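Gruledel Workshop Notes: Setting Up an Arm on a Kitchen Bench

These tips come from our kitchen bench build in the shared shop. They should work as well on a sturdy table at home. We assume you already have an arm that moves and a controller you trust.

The top

Use a smooth white top if you can get one. Crumbs, drips and dropped screws show up right away, and the overhead view has less to get confused by. Wipe it with dish soap and warm water. Skip the abrasive cleaner, which leaves a haze that catches the light.

Mark the mounting holes before you drill, then set the arm over the marks and swing it by hand with the power off. We had to move our base 4 inches toward the front edge after doing this. Extra holes in the top can stay open, but vacuum them out every so often. Sugar and rice get down in there and stay.

Bolt through the top into a steel plate underneath. Wood screws will loosen. Check the bolts after the first day of running and again after a week.

Cables

Leave more slack than looks right. The cable has to reach when the wrist is turned all the way in either direction. Run the arm slowly through every joint limit and watch the cable the whole time. If it goes tight anywhere, let out a few more inches and start over.

Tie the cable alongside the lower part of the arm with hook-and-loop straps. Zip ties are fine for the final version, but you will cut them off many times before then. Our first cable failed after 496 cycles. The tie at the wrist was too tight and the wire broke inside the jacket, where it could not be seen.

A long loop can drag over whatever is on the table. Wipe the cable down when you wipe the top. Keep it off anything hot.

Laying out the kitchen things

Put the biggest item down first. For us that was the toaster oven, and its spot decided all the others. Turn the door toward the arm and leave enough room for it to open fully with the wrist in front of it. Outline the oven's feet with painter's tape so it goes back to the same place after cleaning.

Colanders and plates in pale colors are easy on the eyes but can be hard to pick out on a white top. If your software misses the rim, try moving the lamp before you change any settings. A low light from one side gives a shadow to work with.

Start with light things that do not matter if they get crushed. Dry pasta is good. Replace soft items often, as they change shape after a few grabs.

Heat

Do all the early practice with the oven unplugged. We ran the door and knob routines cold for more than 30 sessions before plugging it in. When you do use heat, have 2 people in the room and the stop button within reach of both of them. Let the oven cool fully before anyone resets the table.

Saving positions

Save a rest position that is clear of the oven door and easy to reach from anywhere. Name it something plain. Our Hulovar controller had three versions called "home" by May, and one of them went straight through where the oven now sits.

Write the position names on a card and tape it to the bench. Date the card when you change it.

At the end of a session

Send the arm to rest, power down, pick up the food, wash the dishes by hand and sweep under the bench. Log any odd noise from a joint, even if it went away.
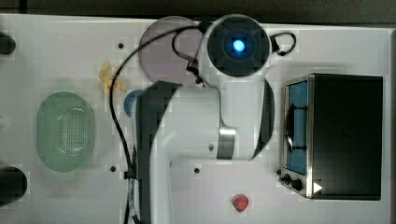
The arm at the bench, with the colander on the left and the toaster oven on the right.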